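Ticket 234 - newsletter pages printing with blank boxes / wrong margins
Opened Jul 4, 2019
Site: Hermont office, printer on the 3rd floor
Status: open

Pages 1 and 2 of the Hermont newsletter print fine. Page 3 comes out with empty boxes where the pictures go, and the right margin eats the last word on every line. Looks perfect on screen. Need 1,000 copies for the Berkumthorpe mailing.

Tried so far:
- restarted printer, no change
- reinstalled driver from the Pillay share. Same
- printed from the Bolodport machine to the same printer. Pictures OK, margin still wrong
- paper size was set to A4 in the tray menu, we use Letter. Changed it. Margin fixed on both machines
- blank boxes still there from my PC

So two seperate problems. Margin one can be closed.

Checked the spooler, job gets to 100 percent and then drops the pictures. "Print as image" works but takes about 3 minutes a page, no good for a full run. 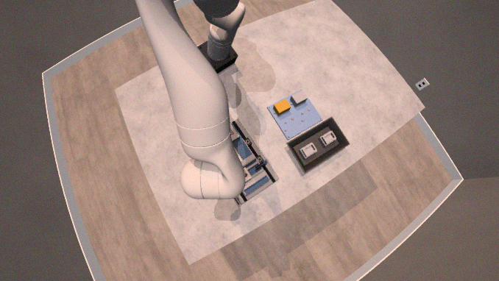
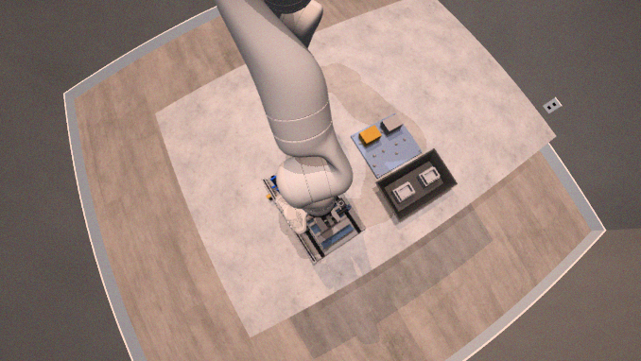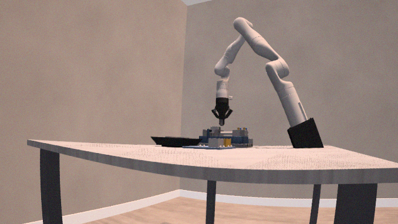
Fonts are embedded, checked that too. Swapped in a plain logo and it printed first try from my PC, so its something with these ones. Saved the one with the black base on the pale tabletop as a flat JPG and put it back in, and that printed. The other two I left as they were, still blank boxes. Guessing transparency or color profile. Will flatten those next and rerun page 3.

Can someone look at the driver settings on my PC vs Bolodport in the meantime? Dont want to do this by hand again in January.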